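Divided bin

A divided bin is an open-topped container split by one or more fixed partitions into separate compartments. Divided bins are used in homes, schools, workshops and stores to keep small loose items together on a table or bench.
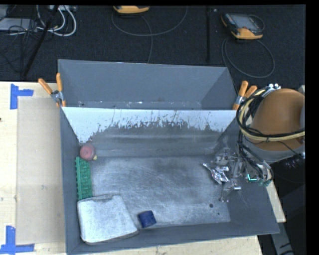 The simplest type has two compartments, often of unequal size. The larger one usually holds the items in regular use, while the smaller one is kept free for items that have been sorted out, or for tools and labels. Partitions may stand upright or slope down toward the floor of the bin. A sloping partition makes small objects easier to reach – they slide to the bottom of the slope and do not lodge in a corner – but it takes up floor space.

Materials

Divided bins are made from sheet metal, molded plastic, wood or heavy cardboard. Metal bins are often painted. Paint tends to wear first along the lower part of a sloping panel and beside the divider, where objects rub against it most often. Bare metal floors pick up fine scratches with use. Worn paint does not affect the strength of the bin, though flaking paint is normally sanded off before the bin is used for food or toys.

Use

Mixed household items are commonly stored in the larger compartment: balls, brushes, pads, blocks and similar things. Long items are laid against a side wall, which leaves the middle of the floor open. Flat items are placed in the corners or stood on edge.

In her handbook Sorting at Home, Nerys Griffiths recommends emptying a shared bin once a month and wiping the floor with a damp cloth. The handbook lists 137 household items suited to open storage and advises against keeping sharp tools in any bin without a lid.

Manufacture

The Flestell company began selling two-part metal bins to schools in the town of Brusodstead, where 348 were in use at the peak. A later plastic model, the Trovow, was lighter and could be stacked when empty. It was sold in gray and white.

See also

Drawer organizer
Parts tray
Tote box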